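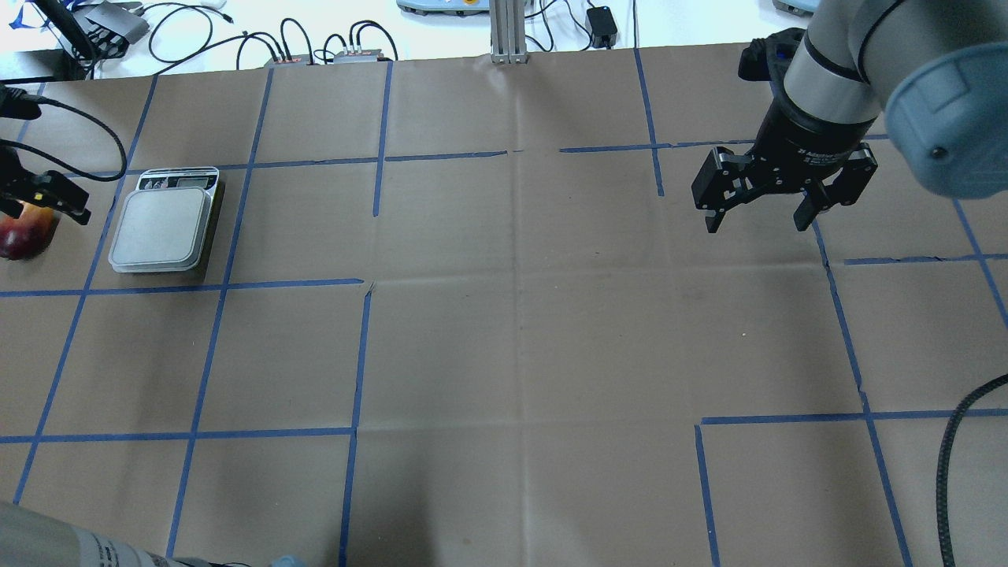 The Treltthorpe bridge drawings came back from Oskari this morning and the two arches still don't match. His upstream elevation has the east arch wider than the west one, the old plan has them equal, and my own notes from the riverbank only say "east looks bigger." We are going with Oskari's, as he had a tape on it and I didn't. For the full-size layout of the deck I want a grid we can set each paving stone into by eye. Blue painter's tape on brown kraft paper is fast and easy to read from a standing position, but the strips wander and the cells come out irregular, and on the right-hand side the tape has torn in places. Good enough for deciding what goes next to what, no good for measuring from. So: sort the stones in a taped grid, take the dimensions off the drawing.

Scale for the display model is settled at 1:26. I know it is an odd number. It comes from the length of the case at the visitor room, which Guilan measured again, and at anything bigger the west approach ramp gets chopped off. The ramp matters more than people think. Walkers come at the bridge from that side and the first thing they see is the hump with the wall stones leaning in a little at the top, and if the model starts at the arch you lose all of that.

Mortar color. Three trials on the offcuts. The first was too white, the second was fine when I mixed it and then went pinkish by afternoon. The third has more of the dull sand in it and is close to what is in the joints under the east arch, going by Etornam's color card. I would not trust it for the parapet, where the joints are much darker. Etornam thinks that is soot and lichen and that we should paint it on afterward. I would sooner mix two batches. Not decided.
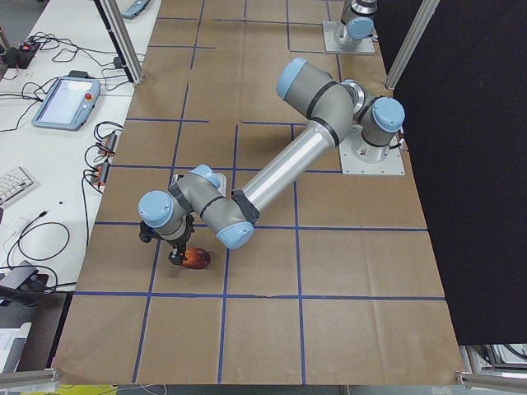
Cutwaters next. There is only one real one, on the upstream side of the middle pier. The downstream side is flat, with a patch of newer stone low down that Jaime says is from a flood repair. He has a letter that mentions 353 stones being carted for it, which seems like a lot for that patch, so either the letter covers the road wall as well or most of the repair is below the waterline. I have asked him for a copy. Until I see it the label text should just say "repaired" and leave out the number.

Foam core for the piers: cut, glued, one of them glued badly. It leans to the left. I can shave it down before the facing goes on.

Facing stones are being cast in strips, with Pillex in the blue molds. It sets hard in over 60 minutes when the room is cool, so don't pull them at the hour like I did, the corners crumble. Leave them through lunch. The Mumunano powder for tinting goes in dry, before the water. If it goes in after, you get streaks, and the streaks look like veins, and this bridge is not marble.

The guide sheet that goes beside the case is still too long. Radulović wants it at 2 pages for printing and I have nearly twice that. What can go: the paragraph on who owned the mill, the list of other humpback bridges down the valley (they get their own leaflet anyway), most of the part about tolls. What has to stay is how to get down to the gravel bank below the bridge, because it is the only spot where you see both arches at once, and the path is easy to miss – it leaves the lane behind the second gate, before you reach the water.

Still open:

Parapet height on the north side, nobody wrote it down. Oskari is going past again and will check.
Does the water get modeled or do we leave bare board? Guilan says bare board. I lean that way too.
Spare molds, the small one has a split.
Ask Jaime about the carved mark on the keystone, whether it can be read at all in low sun.

Imani Kowalczyk, June

Notebook Drawings Materials Bridges Older entries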